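White marks on glasses, what am I doing wrong?

Moved in April and everything I wash by hand now dries with chalky spots on it. Worst on the glasses. Tried more washing up liquid, tried less, no change. Never had it at the old place. Don't have a dishwasher and don't want one. Any ideas?
Till Wendt

2 replies

Rusard
Hard water. Get a kettle descaler, done.

Gurkine
Descaler is for the kettle, wouldnt put it on glasses you drink from. It is hard water though. Soak them in warm water with a good splash of white vinegar, 30 minutes, then rinse well. Old marks might need a second go.

After that it's how you dry them. The spots are what's left when the drops dry up, so fewer drops, fewer spots. Rinse hot, shake, then rack. Wire ones are better than a flat tray, air gets underneath.
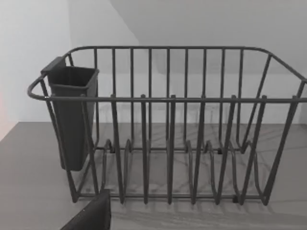

Glasses I do with a cloth straight away, plates can wait. Use a linen one, the fluffy sort leaves bits. And give the rack a vinegar wipe too now and then, it gets teh same crust on it, mostly at the bottom. Filter jug for the last rinse if you're really fussy. I can't be bothered.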